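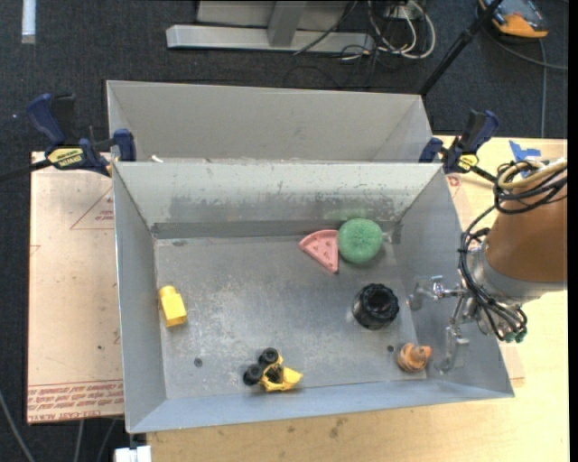
Bram Van Hecke had stepped out to refill his coffee when the arm in the Kiltent cell drove its gripper into the wall of a metal bin and kept pushing. The run had reached pick 303. The date in the log is 5/19/24.

"I heard it from the hallway," he says. "It was a groan more than a bang. By the time I got to the stop button the whole bin had moved."

Van Hecke runs the picking tests at Forsyth, where an arm takes toys and other small objects out of one bin and puts them in another. The objects change from run to run. The difficult ones, he says, are those that come to rest close to a wall, where a finger has to go down into a narrow gap.

The cause was a setting. The force limit was supposed to be 80 newtons. A software update in April had put it back to the default of 200, and the planning software, Ilex, gave no warning.

"It did what it was told," Van Hecke says. "The number was wrong and I hadn't looked at it. I checked the cameras, I checked the air, I checked the clamps. I didn't check that."

The bin had slid 13 millimeters. One finger was bent and a cable had pulled out of its connector. He was the only person in the building and was not hurt, but he wrote it up as a safety incident anyway.

"If I'd been reaching in to straighten something, it's a different report."

The limit is now read back from the controller before each run, and the arm won't start if it doesn't match the sheet. Runs without a person at the button have been stopped. He would like a light curtain as well, and has asked for one twice.

"They're looking at the price," he says.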